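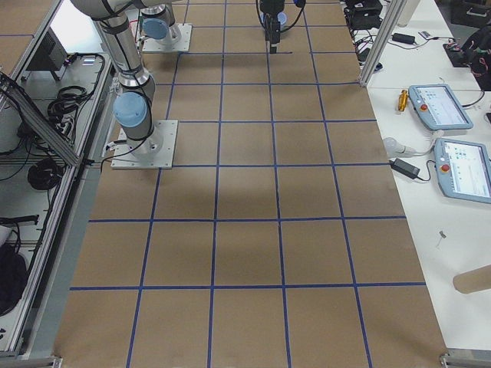

6/14/21

Job 353, Nedeljković accordion, continued.

Black Hitow, 120 bass, serial 3115 stamped inside the treble side. In since January, waiting its turn. Complaint on the ticket is "buzzes in the middle and some notes take a while to start." All of the wax is original as far as I can tell and it has gone brown and crumbly. I can push a thumbnail under the edge and it comes off in flakes instead of curling. Nineteen reed plates were loose enough to move with a fingertip. I said in the last entry that I'd try to spot-wax the loose ones. Changed my mind. If that many have let go the rest will follow, and the owner will be back next winter. Called and got the OK for a full rewax, treble side first, bass side to be quoted once I've had it apart.

Girish had already taken the bellows pins out and labeled them in a strip of cardboard. Two were bent, replaced from the drawer.

Reed blocks

Took the treble blocks out in order and marked each on the end grain in pencil: B for bassoon, M1, M2, C for clarinet, then an arrow toward the low end. Please keep doing it this way. The last job that came to us from another shop had three different marking systems on it and I lost an hour working out which was the real one.

Plates off the clarinet and M1 blocks today. Warm the knife a little, run it down the long side of the plate, then across the short ends, lift from the low side. Old wax this dry hardly needs the warm knife. Plates go straight into the slotted tray in order, low reed at the left, rivet end toward me. If a plate gets dropped, stop and measure where it goes before picking up another one. I dropped one (M1, near the top) and spent a while comparing it against its neighbors. It's in the right place now and has a pencil tick by its slot.

Scraped the blocks with the flat brass scraper. The wood under the clarinet row is clean. M1 has a dark stain at the low end that smells a little of mildew, but the wood is hard and I couldn't get the awl into it. Wiped it with alcohol and left the block standing on its end to air. If it still smells on Wednesday I'll seal that section with thin shellac. Not before, I don't want to lock anything in.

One divider between chambers on M1 had a hairline crack running with the grain. That could be part of the slow starting, air would be going sideways into the next chamber. Ran thin hide glue into it, rubbed it in with a finger, clamped lightly with a spring clamp and two bits of cork. Check with the suction tube tomorrow.

Reeds and leathers

Some rust at the low end of the clarinet row, surface only. Took it off with the fiberglass pen, always toward the tip, with a shim under the tongue. Didn't go near the rivet. No pitting I could feel. The three worst ones will have moved in pitch and I've listed them on the job sheet so Senad doesn't chase them twice.

Leathers are curled on about half the plates. The short ones at the top are fine and I'd be tempted to leave them, but mixing old and new leathers in one row has given us uneven response before, so the whole clarinet row gets new. M1 the same. Cut sizes for the leathers are on the job sheet. We're low on the second smallest size. Ordered a packet this afternoon with the other things from Stoserora.

Contact cement for the leathers: a dot at the rivet end only, as small as you can get it. I had a blob run on one and it stiffened the first third of the leather. Pulled it and did it over.

Wax

Made a new 300 g batch. Same recipe as last time, four parts beeswax to one part rosin by weight, so 240 g wax and 60 g rosin, and a few drops of linseed oil. Melted the rosin in first with a little of the wax, then added the rest in pieces. Double boiler, lid off, low heat. It took most of the morning because the rosin was in big lumps and I didn't break them up enough. Next time put it in a bag and use the mallet.

Strained through an old stocking into the tin. There was more grit in the beeswax than I expected, dark specks at the bottom of the pot. Kept the last spoonful back and didn't use it.

Test strips: poured a bead along a scrap of spruce with a junk plate set in it. After an hour it bends under the thumb and doesn't crack. Put a second strip in the refrigerator overnight for the cold test. The batch before this one passed at room temperature and then cracked when it was cold, and that was the one with too much rosin in it. I'd like to see the strip tomorrow before any of this goes on the instrument. If it cracks, remelt and add beeswax, 10 g at a time.

A note for whoever makes the next one – write the weights on the lid of the tin with the paint marker. The tin on the shelf behind the solvent has no label at all and I don't trust it. I'd throw it out but will ask Senad first in case it's his.

Pouring spoon

The little spout on the brass spoon has closed up at the tip from being knocked about. Opened it with a tapered reamer, then a few strokes with a round needle file, then burnished. Pours a finer line now. Tried it along the edge of a scrap block and got a bead that was even enough that I'd be happy with it on a customer's instrument. Hold the block at a slant and move away from the pour, don't chase it. Second pass only after the first has gone cloudy.

Girish did a practice row on the scrap block this afternoon. First three plates had gaps on the far side where the wax skinned over before it wetted the wood. We warmed the block with the hair dryer for a minute and the rest went down properly. So a warm block matters more than hotter wax. Hot wax runs through under the plate and ends up in the chamber, which is worse than a gap because you don't see it.

Keyboard

While the blocks are out I looked over the pallets. Felt is OK, leather facing is worn shiny where it meets the foundation but it's sealing. Light test with the strip lamp inside showed two leaks, the low G and the C sharp above middle. The G is a bent rod and straightened easily. The C sharp pallet has slipped on its wax and sits crooked. Will reset it at the same time as the reeds.

The keys are a bit uneven in height. Senad thinks it's been like that for years and the owner is used to it. I'd level them, it's half a day. Left the question on the job sheet. If he says no then we leave it alone and write that on the invoice so it doesn't come back as our mistake.

Key D next to the low C sharp clicks when it comes up. Felt worn through underneath. Cut a new piece from the green sheet.

Bellows

Checked with all the switches closed and the strap off. It drops slowly under its own weight, slower than I'd have guessed for its age. One corner near the bass end is leaking at the fold, can feel it on the lip. Patch of thin leather on the inside, hide glue, overnight under a sandbag. The gasket around the treble frame is flat and hard and wants replacing all the way round. We have enough of the white one.

Other things

The Kondov melodeon went out on Friday. Paid. The owner played it in the front room for a good while before leaving and asked whether the low reeds could be a little quicker. I said to give it a few weeks of playing and bring it back if it still bothers her. Wrote that on the card.

The tuning bellows has developed a squeak at the hinge which shows up on the meter at quiet pressures. Wiped the hinge pin and put a bit of candle wax on it. Better, still there if you pump slowly.

Humidity in the back room was high again, the windows had been open over the weekend. Please shut them at night. I don't want blocks swelling while the plates are off and then shrinking after they're waxed.

Out of needle files in the finest cut, the last one has a chipped tip. Added to the list on the door. Also on the list: spring clamps, alcohol, masking tape, pencils.

Tomorrow

Cold test on the wax first thing.
Suction test on the M1 divider.
Rest of the leathers on the clarinet row, Girish to do the long ones, I'll do the short.
Plates off M2 and bassoon if the tray is free. There's only one slotted tray, so the clarinet plates need to be back on their block first or we use the egg cartons again.
Ask Senad about the unlabeled tin and the key leveling.
Take the bellows corner out from under the sandbag and check it before refitting anything.

Added at 5:30: Senad came by. The tin is his, it's the soft mix for bass blocks, and he has labeled it. Owner doesn't want the keys leveled. Senad would also like the old wax kept in a jar until the job is paid, in case there's an argument about what was in there. Jar is on the windowsill with the job number on it.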